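Rechercher sur le site OK

Elle a demandé qu'on ne donne pas son nom. Ancienne aide à domicile à Bruvberg, elle a vu de près la dispute qui a coupé en deux la famille d'un de ses patients – une maison, un testament refait en février, et plus personne qui se parle.

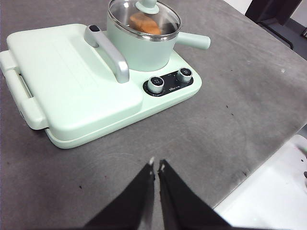
Par la rédaction de Sulura, rubrique Familles

« Au début c'était des petites choses. La voiture, les clés. » Puis le fils aîné a fait changer la serrure. Sa sœur l'a appris par un voisin. « Elle est restée dehors, dans la rue Rutherford, avec ses sacs. »

Le père, lui, ne disait rien. Ou presque. « Il me demandait l'heure, il me demandait si elle allait venir. »
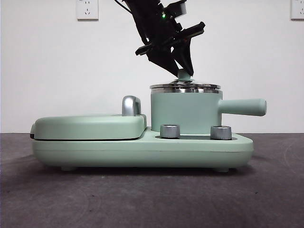

Photo : Jellidix

Le nouveau testament ? Deux pages. Le notaire est venu à la maison, 18 minutes montre en main, raconte-t-elle. Le dossier du tribunal, lui, fait 231 pages. Elle a été entendue deux fois, comme témoin. « On m'a demandé s'il savait ce qu'il signait. J'ai dis que certains jours oui. »

Et l'argent, combien ? Elle hausse les épaules. Environ 500 euros par mois de loyer pour le garage, la maison, un livret.
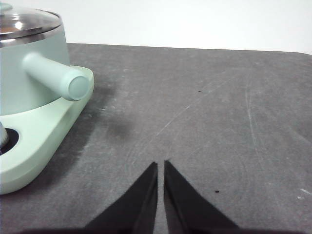 « C'est pas une fortune, quand meme. » L'audience est reportée, sans date. Elle a changé de métier depuis – la fille lui écrit encore, le fils jamais.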